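Zillis Desktop Teardown Service: Gallery

Zillis sells a robot teardown service for old office computers. You send in your retired towers, an arm opens them up and takes out the drives, and you get a list back saying what came out of which machine. The sales sheet uses the word "hands-free" a lot. I went to the Flamthorpe shop on a Wednesday to look at the work up close, mostly to find out how much of it a person still does.

Quite a lot, as far as I could tell. The side panels come off by hand before a tower gets anywhere near the arm. Screws that have been painted over or stripped go to a bench in the back. If a case is a model the system hasn't been set up for, it goes to the bench too. Zillis says setup for a new model takes 40 minutes. I wasn't shown one.

What I wanted to see was the part inside the case, where there are cables in the way and not much room. Drives are the whole point of the service. Anyone can unscrew a lid, but a drive that goes missing or gets its port snapped off is a real problem for the customer, who may need to read it one last time before it gets wiped.
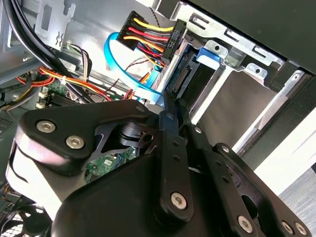
Power and data cables near the drive cage. The loose bundles are what I'd worry about on a long shift.

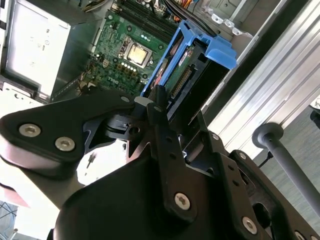

A Dell board, and the finger reaching toward a drive in a blue caddy. Caddies like this were made to be handled by people without tools, and I'd call that the easy end of the job.

Roman Michalski wrote in after an early version of this page went up, and he thinks I'm being unfair about the bench. Every recycling line has a bench, he says, and the thing to ask is how many machines end up there. At his site in Villanueva they sent Zillis a mixed batch and 12 towers came back untouched, all of them small-form cases that the contract had already listed as excluded. He was fine with that. He was less fine with the invoice, which charged a handling fee on each one.

I asked Zillis about the fee. Lumturie Popescu replied that it covers unpacking and logging, and that it's on page 2 of the price list. So it is, in the same small type as the delivery zones.

On price, the entry package is $2,769 and you pay for pickup on top of that. For a school district or a hospital clearing out a whole building, maybe that works out. For a small office with a closet full of towers, I can't make the numbers come out better than paying somebody by the hour with a screwdriver and a label printer.

A few things I'd want in writing before signing:

What counts as damage to a drive, and who decides. The current terms say "functional condition" and leave it there.

Whether the list you get back is made by the arm's software or typed up afterward at the bench. I got two different answers on the same visit.

How many towers per day, bench time included. The rate on the sales sheet covers arm time only - the clock starts once the case is already open and in place.

Ellora offers a similar service and I've asked for a visit. They want a signed agreement about pictures first, so that page may take a while. If you've used either one and kept your paperwork, send me the invoice with your name blacked out. The invoices have been a lot more useful to me than the sales sheets.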